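Rismont gripper kit, two-finger parallel, with textured and rubber pads

Print this page | E-mail this page

Filed under: Grippers and end effectors / Home and shared workshop builds

The Rismont kit is a two-finger parallel gripper for small bench-mounted arms. It is supplied as parts for assembly by the buyer. The hand tools found in most shared workshops are sufficient, plus a 2 mm hex key and a low-strength threadlocker. No machining is needed unless the arm flange differs from the Bremholm pattern, in which case an adaptor plate has to be drilled.

Opening width is set in software and should be limited before first power-up. The drive screw has no mechanical end stop on the outer side, and a carriage driven past its travel will jam against the housing. Set the outward limit first, then the inward limit with the pads fitted – the pads change the closing position.

A wrist camera bracket is included. It takes most small board cameras and can be turned through 300 degrees before it is clamped. Route the camera cable on the side away from the motor. 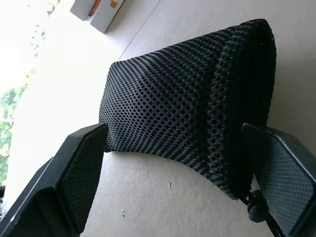
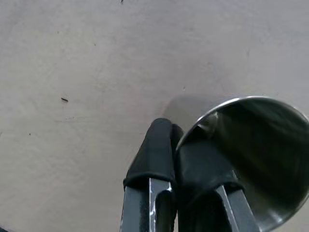

Pad choice affects the result more than motor current. The textured pads suit soft items such as a mesh pouch, where the fabric gives and the load is spread across the whole face. For a thin, hard edge such as the rim of a steel bowl, use the rubber pads, which wrap the fingertip. Pads are held by friction and one countersunk screw. Do not glue them. Inspect them every 2,000 cycles and replace both if either has hardened or split. Wipe with a damp cloth only, as solvents will swell the rubber.

Soft and hard items should not share a force setting. Builders using the Ljungberg controller can store up to 14 grip profiles and call them by number. With other controllers the current limit must be written before each close command. Start low and increase in small steps until the item no longer slips when raised. Items with cords or straps should be approached so that the loose end hangs clear of the carriage.

Specification
Rated payload: 400 g
Fingers: two, straight, interchangeable
Pads supplied: one pair textured, one pair rubber
Supply: 12 V DC
Flange: Bremholm pattern, four-hole

Not supplied: arm, controller, camera, power supply. Spare pads and drive screws are stocked at Graltport and sold in pairs. Kits ordered before June have the earlier carriage, which takes the same pads but needs the longer bracket screws – state which version you have when ordering.

Page revised 3/9/25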